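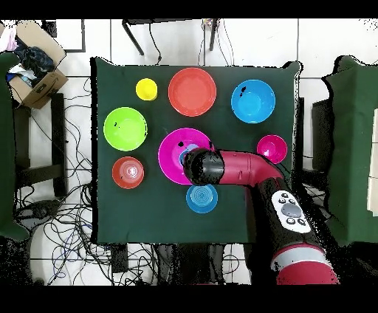 Skelo's next game, Wodetti, comes out in January, and you can play the first chapter free today

30 September 2022

Share 8 | Comments 2

TESTBERG – Well, we have a month! Wodetti, the co-op puzzle adventure our little studio has been building since before we had proper chairs, will be out in January on PC and consoles. The opening chapter is up as a free demo from this morning, and whatever progress you make in it carries over to the full game when you buy it.

If you haven't been following along, Wodetti is a game for two players about a family-run traveling circus that has lost its family. The owners have gone missing somewhere between one town and the next, and the only ones left to run the show are the puppets. You play as a pair of them. One is tall and can climb, the other is short and can be thrown, and they don't like each other very much at the start. By the end they might. It depends a bit on how the two people on the couch have been treating each other.

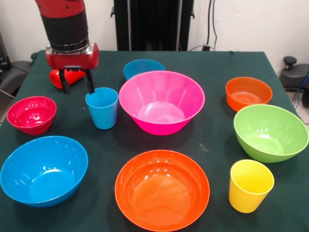 Maureen Tackett
Creative Director, Skelo

I've been asked to keep the plot to myself, so I'll talk about how it plays instead. The full story runs to eight chapters, each set in a different town on the circus route, and each town has its own trick. In the first one everybody goes to sleep at noon, and you have to get the tent up without waking them. In another, the whole place is built on a slope so steep that anything you put down starts rolling (we had great fun with the piano). My favorite is the harbor town, where the tide comes in every few minutes and turns all the streets you just learned into canals. I must have drowned the short puppet a hundred times while we were testing that one. He complains every time, and he has a new line for nearly all of them.

You can play on one couch or online, and only one of you needs to own the game. I feel strongly about this! I grew up on games where my sister and I shared one copy and fought over the good controller, and I didn't want to make a game for a pair of people that asked a pair of people to pay for it. Send your friend an invite, they download the free version, and off you go, all the way through to the credits.

We've also made it possible to play solo. You switch between the puppets with a button, and the one you're not using follows along, sulks or wanders off to look at something. It's a slower, quieter game that way and a few of our testers liked it better. I'd still say grab somebody if you can.

Now, the music. Those of you who played our last game, Flores, will remember the radio in the greenhouse, and we heard from so many people who left it running while they did the dishes. For Wodetti we wanted a circus band that sounds like it has been on the road for too long. There's a tuba, there's an accordion with at least one dead key, and there's a drummer who is always slightly ahead of everybody else. As you find missing band members in the towns, they join in, so the main theme you hear on the title screen in the first hour is pretty thin, and by the last chapter it's a great big racket. The soundtrack will be sold separately on the same day as the game. Please don't ask me to hum it, I've had it in my head since spring.

Speaking of Flores, no, this isn't a sequel, and you don't need to know anything about that game to enjoy this one. There are a couple of nods. If you spot the watering can, good for you.

What's in the demo

The whole first chapter, start to finish, which takes up to three hours if you poke into every corner and talk to all the townspeople. Both local and online play are switched on. You'll also get the practice tent, where you can rehearse throws and catches for as long as you like, and the costume trunk, with only a few of the hats unlocked for now. The subtitles can be made larger, the timed puzzles can be slowed down or turned off, and every button can be moved to wherever your hands want it. All of that will be in the finished game too, plus a high-contrast mode that we're still fussing over and didn't want to release half done.

One thing to know before you start: online play in the demo can be choppy if the two of you are very far apart. We're working on it. If you get stuck outside the bakery with the door refusing to open, go back to the tent and come out again. We've found the bug, the fix just missed the cutoff.

Preorders and press

Preorders open today. We've kept the price the same as Flores, and there's no fancy edition with a better ending locked inside it. Everybody who preorders gets the striped hat. Everybody who doesn't can find the striped hat in chapter two, behind the ticket booth, so please don't lose any sleep over it.

If you write about games, stream them or make videos, we have early copies for review and we'd love to set you up with one. Tell us what you play on and whether you need a second code for online. We can do interviews by phone or video, and if you're ever near Testberg come and see us – the coffee is decent and the puppet designs are all over the walls. Screenshots, logos and the trailer are in the press kit, free to use with a credit to Skelo.

And if you just want to play it with your sister, the demo's waiting. Let us know who got the good controller.

Contact: Skelo press desk, Testberg | © 2022 Skelo. All rights reserved. | Back to top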